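Edby Automation Practice
Thread on our revised guidance for manipulators working in domestic and staff kitchens. The guidance applies to all Edby sites and to partner sites operating under the Zenent agreement. It replaces the interim notice issued in July.
1/23

Scope first. The guidance covers fixed-base and bench-mounted arms handling ordinary household items: crockery, cutlery, glassware, jars, small appliances. Mobile bases are covered in a separate document and are not discussed in this thread.
2/23

It does not replace a site's own risk assessment, nor the arm manufacturer's manual. Where our guidance and the manual differ, the stricter requirement applies. Sites should record which one they followed.
3/23

Terms. "Operator" means the person with control of the arm. "Second person" means anyone else who may enter the marked area during a session. A session begins when the brakes are released and finishes when they are re-engaged and the operator has signed off.
4/23

Every session has one operator. Control may be handed over, but only with the arm stopped, and the handover must be spoken aloud and acknowledged. A nod across the room is not an acknowledgement.
5/23

The emergency stop must be within the operator's reach at all times, including when the operator bends or steps aside to reset an item. Sites that keep the stop on a side bench should check this with the shortest member of staff, standing at the furthest working position.
6/23

Speed. During any task where a second person may enter the marked area, the tool speed limit is the lower of the site limit and the limit in the risk assessment. Raising the limit "for one run" requires a new entry in the log, with the operator's initials.
7/23

Sharp items. This section drew the most comment during consultation, with 172 submissions received across all sections and a large share of them on knives and peelers. We thank everyone who wrote in.
8/23

The rule as adopted: sharp items are to be listed before the session, handled one at a time, and never carried above the height of the operator's elbow. Blunted training items should be used wherever the task allows it.
9/23

Several respondents asked whether a vegetable peeler counts as a sharp item. It does. So do graters, can lids, corkscrews and the blade assemblies of blenders.
10/23

Glassware. Inspect for chips before the session and again at the close. Chipped pieces go in the labelled bin and are not returned to the shelf, even for use by staff.
11/23

Labelled jars and bottles may stay at the workspace provided their lids are on. Contents should be recorded on the item list. We have removed the earlier requirement to decant everything into plain containers, which sites told us created more handling than it saved.
12/23

Electrical appliances. Kettles, toasters and similar items within the arm's reach must be switched off at the wall and unplugged unless they are part of the task. If they are part of the task, a separate assessment is required.
13/23

Cables. Arm and gripper cables must have enough slack for the full planned motion and must not be able to catch on handles, taps or rack tines. Check this by moving the arm slowly through the whole path before the first run of the day.
14/23

The Căpraru site proposed a simple method which we have adopted: the operator follows the cable with a finger from end to end, with the arm stopped, and says out loud each place where it could snag. It takes very little time and costs nothing.
15/23

Dishwashers have been given their own section. They combine an open door at shin height, a rack that rolls, and a mixture of fragile and sharp items in a confined space. The next posts cover the main points.
16/23
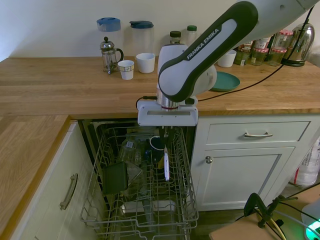 Racks. A pulled-out rack is treated as a moving surface. It must be prevented from rolling, by a wedge or a stop, before the gripper goes below the height of the countertop. The gripper approaches from above and withdraws along the same line. Sideways motion between the tines is not permitted at any speed.
17/23

Cutlery and utensils. A blade or peeler in a rack should be placed so that the operator knows which end the gripper will meet before it descends. If the item has shifted, stop the arm, reposition the item by hand and start the approach again. Do not correct the grasp while the fingers are in the rack.
18/23

Doors. A lowered dishwasher door is a trip hazard and must be included in the marked area. Second persons walk around the marking and do not step over the door, whether or not the arm is powered.
19/23

Water. No session is to be run straight after a wash cycle. Sites must allow at least 20 minutes with the door open, then wipe the rack and the floor in front of the machine. The Rurumness site uses a kitchen timer for this, and we have no objection to that practice.
20/23

Reporting. Dropped items, unplanned contact and any use of the emergency stop are to be entered in the log before the next session begins. Near misses are reported in the same manner. Reports are used to improve the guidance and will not be used in staff appraisal.
21/23

Transition. Sites have 2 months to bring their item lists, floor markings and log sheets into line. Existing log sheets may be used until they run out, provided the new sharp items column is added by hand. Operators already authorised under the interim notice remain authorised and need only read and sign the new text.
22/23

The full guidance, the log template and the summary of consultation responses are available from the Edby document library. Questions on interpretation should be sent through your site's safety contact in the first instance. Replies to this thread are read during office hours but do not form part of the formal record.
23/23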